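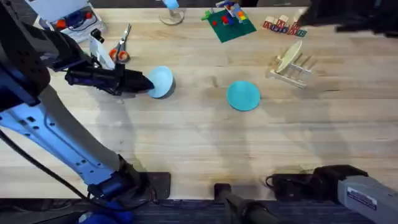 The week the left arm sulked

Hello again from the back bench at Murberg! I promised a few of you some pictures of the plate job, and then the plate job went wrong, so you're getting the fault gallery instead. The short version is that our left arm kept closing its gripper harder than we'd asked it to, and it kept on doing it for two days before we caught on. Pravesh Pillay spotted it first (by ear, he says the motor was whining) and I'm afraid I told him he was imagining things. Sorry, Pravesh.

We log every grip. Going back through the log with a big mug of tea, I found 195 grips where the force reading had simply stopped moving. It just sat there at the same number, happy as you like, while the fingers carried on squeezing. Our limit is set to trip on that reading, so of course it never tripped.
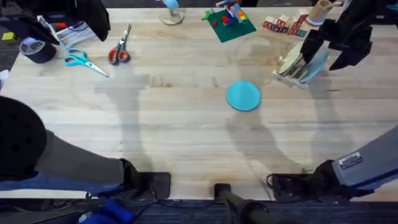 The stop button was the bit that properly worried me. Benedetta Dal Bello pressed it when the left arm jammed and the left arm stopped dead, lovely, but the right one finished its move before it noticed. Half a second, maybe, and half a second is plenty if you've got your fingers in there! With the right gripper down by the plates in the rack like that, you'd very naturally reach over to straighten one, and I have done exactly that more times than I'd like to admit. New rule until the wiring is sorted: both arms powered off at the wall before any hand goes over the table, mine included.

Refugio Alvarado traced it to a relay on the Floseck board that was sticking. He's swapped it, and I've ordered a spare. The force sensor lead on the left arm had a cracked plug as well, so that's two faults for the price of one (hooray).
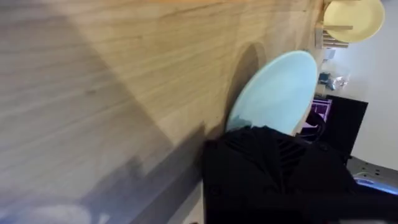
Can you carry on using an arm after its force sensor has frozen?
Leave it switched off until the sensor has been replaced and checked against a known weight. We set ours to run 2000 test grips on a foam block afterwards, at low speed, and only then let it near anything hard.

Encarnación Lorente is writing up the stop button fault for the Drerusport lot, who have the same board in theirs. If you've got one too, please go and press your button while both arms are moving, and drop me a line with what you find.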